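Maksym Zinchenko
June 2023

I finished a novel last night and I want to write down my thoughts before I lose them. It is called The Salt Ledger, it has 685 pages, and I read it in 18 evenings. Thread, probably a long one.

English is my third language, so please forgive me if some sentence stands a little crooked. I read the book in English too, with a dictionary next to me for the first part. 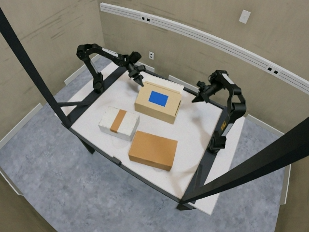
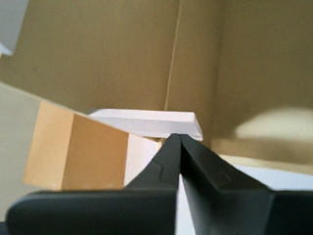
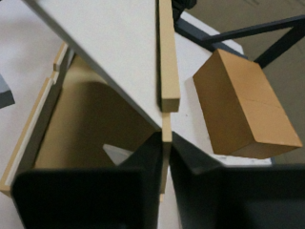
Boxes, from farther away and from close.

The story takes place in Visedero, a small port town where everybody lives from salt. The main person is Ilka, who is nine when the book begins. Her father keeps the accounts for the Lambrechts family, and the Lambrechts own the salt pans, the houses, and the only doctor.

Ilka learns to read from the account books, because there are no other books at home. Her first words on paper are names of people with a debt next to them. I thought this was a very strong beginning. She knows what each neighbor owes before she knows how to say good morning to them politely.

The first hundred pages are slow. I will not hide this. There is a chapter where they repair a sluice gate, and I had to look up so many words that I was tired before the gate was repaired. My wife asked why I was sighing.

But then the father gets sick and Ilka, now fourteen, starts to write the ledger in his place. She copies his handwriting so that the family doesn't notice. From here I could not stop reading. I missed my tram stop one time and had to walk back in the rain.

What I liked most is the mother. In many books of this type the mother is only sad, or only cruel. Here she is hard with Ilka and sells her winter coat without asking, and later we learn what the coat paid for. The author doesn't explain it. There is one line about it in a list of expenses and you can easily read past it. I did, and had to go back.

Small spoiler in this post, skip if you want to read the book fresh.

The oldest Lambrechts son finds out about the handwriting quite early. He says nothing for years. I was waiting for him to use it against her, and when he finally speaks about it, at the funeral, it is in such an ordinary tone that I felt cold. I still don't know if he was kind or if he was just waiting.

End of spoiler.

Now what I liked less. The last part jumps to 2039, where Ilka's great-granddaughter comes to Visedero to look for the ledger. The sea has taken the salt pans by then. It is an interesting idea, but the language changes completely, everybody talks in short clever sentences, and I didn't believe in these people the way I believed in the old ones.

Also there is a love story with a surveyor from Carnton. He arrives, he is handsome, he measures things, he leaves. I think the book would lose nothing without him. My sister read it before me and says he was her favorite, so please don't trust me on this.

A note about the names. Many characters have a family name, a house name and a nickname from the salt work, and the author uses all 3 on the same page. I made a small list on the back of a receipt and used it as a bookmark. If you plan to read it, make such a list from the beginning. I started on page 60 and it was already too late for the cousins.

If you read Nusham in the Morning, which I wrote about here last winter, you will recognize something. That one is also about a child who understands the adults' business too early. But Nusham is a short book and full of jokes, and this one has maybe two jokes, both about fish.

I copied one passage into my notebook. Ilka is adding a column for the third time and gets a third result, and she decides that the neighbor will owe the smallest of them. She waits all night for somebody to come and punish her. In the morning there is only the wind and the carts. I read it to my wife at breakfast and she put down her spoon.

For those who asked about the difficulty: I would say upper intermediate, if you can live with the salt vocabulary. Brine, sluice, rake, pan, crust. After fifty pages you know them all, and you will never need them again in your life.

I give it four stars from five. Without the surveyor and the last part it would be five.

Next on my table is something thin, I promised this to my eyes. I will start in July, when we are at my parents-in-law and there is a good chair under the walnut tree. If somebody knows a nice short novel about a train journey, please write the title below. It should not be a murder on the train, I have read enough of those.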